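Skadholm-users mailing list
Re: [skadholm-users] grasp state flips to "lost" when cloth is still held

Quick reply between runs, will not be complete, apologies.

On 29th May you wrote:

> Upgraded to the current Skadholm build and now the grasp tracker drops
> to LOST all the time on soft things. Rigid objects are fine. Towels are
> mostly fine. T-shirts are hopeless. The fingers are closed, the cloth is
> clearly between them, and the state still goes HELD, LOST, HELD, LOST
> a few times a second. The planner sees LOST and throws away the fold
> plan and starts over from flat.
>
> I tried raising the mask confidence threshold, made it worse. Tried
> turning off the temporal filter, also worse. Using the Jokeck undistort
> node in front with default settings. Is anyone else seeing this, or is
> it my calibration? Happy to send bags.

Yes, seeing it. Not your calibration, or not only. There are two things stacked on top of each other, took me way too long to pull them apart.

First one is the tip region. The tracker looks at a fixed patch between the fingertips and asks how much of it is object mask. With a cup the patch is full. With a shirt you have a thin twisted bit of fabric in there and the rest is whatever is behind it, so the ratio sits right on the threshold and any flicker in the mask flips it. Raising the threshold pushes you further to the wrong side, so what you saw makes sense. Lower it, or better, use the connected mode (tip_mode: connected). That one only asks if the mask in the patch joins up with the big mask outside it. Much calmer.

Second is undistort. Jokeck defaults crop to the middle and resample, and the resample smooths thin stuff away before the segmenter ever sees it. I run the segmenter on the raw fisheye now and only undistort the keypoints after. The Terkine weights were trained on raw circular images anyway so feeding them rectified ones was never a great idea. Edges get a bit worse, middle gets a lot better, and the fingertips are in the middle.

Went through almost 3000 clips with both changes. Haven't written up numbers, the labels for the bimanual part are still a mess and I dont trust them. What I can say: the flicker is gone in the ones I watched by eye, and the planner stopped restarting.

What's still broken:

- black clothes against black fingers. Mask bleeds into the finger and you get HELD forever, even with the fingers open. No fix, I just exclude them.
- fabric held by the other gripper close to the image border. The mask often stops short and the taut corner gets called a free edge. Planner then wants to go grab a corner that is already taken.
- Kinnunen driver timestamps. If you are on their driver the finger width arrives late by 26 ms on my machine. Check yours, I subtract it in the bridge. Should be a parameter, its hardcoded right now, sorry.

Also, do not turn off the temporal filter. It looks like it is doing nothing but the planner reads its output for the fold line. Without it the fold line jumps to whatever wrinkle is strongest.

Steps to get to the same place I am, in order. Stop after any of them if yours is behaving.

1. Move undistort behind the segmenter. In the launch file swap the two nodes, then set input_model: fisheye on the segmenter or it will silently assume pinhole.

2. Set tip_mode: connected, put the mask threshold back to default, temporal filter back on. Restart the tracker, not just a reload. Reload keeps the old patch size.

3. Replay a two-gripper clip and pause it with a fold pinched and the far corner pulled tight. I use the blue shirt on the bed for this. Knit fabric, plenty of wrinkles in the shirt AND in the sheet under it, and only a narrow tail of cloth between the near fingertips. If the overlay joins that tail to the rest of the shirt you are good. Then look over at the right edge and check the mask reaches the other jaw. If it stops early, you have the border problem from the list above, and the pale sheet getting called cloth is a separate bug.
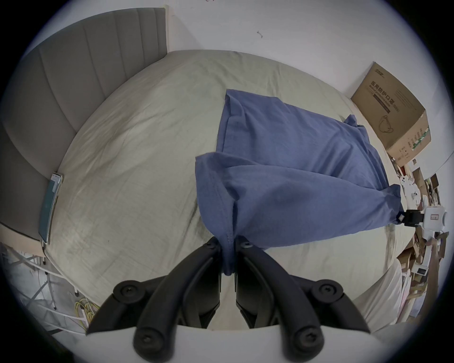 4. Still flipping after that? Send the bag, just the part around one flip, with the raw topic in it please. Rectified only is no use to me for this. Attach your launch file too, and say which driver version. I'll look once the label fixes are merged.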